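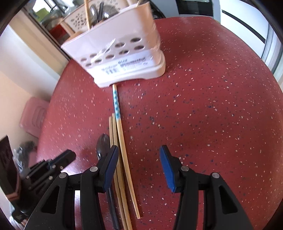 Call for participants: household water hardness and utensil residue study

Skimmont is recruiting households for a study of mineral residue in domestic kitchens supplied by bore, tank or mains water. Participation runs for the month of December. Applications are open now and close when all places are filled.

Background

Dissolved calcium and magnesium salts are left behind when hard water evaporates. In kitchens the residue appears as a white or grey film on cutlery, kettles, taps and glassware. Laboratory work on scale formation mostly uses heated vessels. Air drying at room temperature, the usual practice in homes without a dishwasher, has had less attention. The study will measure residue on standard test pieces dried under ordinary household conditions and compare it with the hardness of the supply at the same address.

Who can take part

We are seeking 200 households. To be eligible you must:

- be 18 or older and live at the address full time
- wash most dishes by hand
- draw kitchen water from a single source (mains, bore or rainwater tank)
- expect to be home for at least 29 days of the study month

Households with a whole-of-house softener or reverse osmosis unit are not eligible. Jug filters used for drinking water only are acceptable. Renters may apply and do not need the owner's permission, as nothing is fitted to the plumbing. Only one application will be accepted per address.

What is involved

Each household will receive a kit by post containing numbered stainless steel test pieces, sample bottles, a pencil, a log sheet and a prepaid return satchel. Test pieces are washed with the evening dishes using your normal detergent, rinsed under the cold tap and left to drain with the rest of the cutlery. They must not be wiped with a tea towel. The daily task takes around 2 minutes.

Water samples are collected at the start and end of the month. Run the cold tap before filling each bottle, fill to the neck and cap it under the stream. Write the date and time on the label in pencil.

If a test piece is lost or wiped by mistake, record this on the log sheet and continue. Do not substitute your own cutlery. Please do not change detergent during the month; if this is unavoidable, note the new product and the date of the change.

Reimbursement

Households that return a complete kit will receive a supermarket voucher and a written report of the hardness, pH and total dissolved solids of their supply. The report is not a test of drinking water safety and does not cover bacteria or metals.

Privacy and withdrawal

Results are stored by kit number. Names and addresses are held separately and destroyed once reports have been mailed. You may withdraw at any time without giving a reason. Unused kits should be returned in the satchel.

How to apply

Request an application form from Mahtab Salehi, participant coordinator, quoting reference 2672. Include your postcode and type of water supply. Technical questions about sampling or analysis should be directed to Teodoro Mendoza, study lead.

Notice posted 2020-10-27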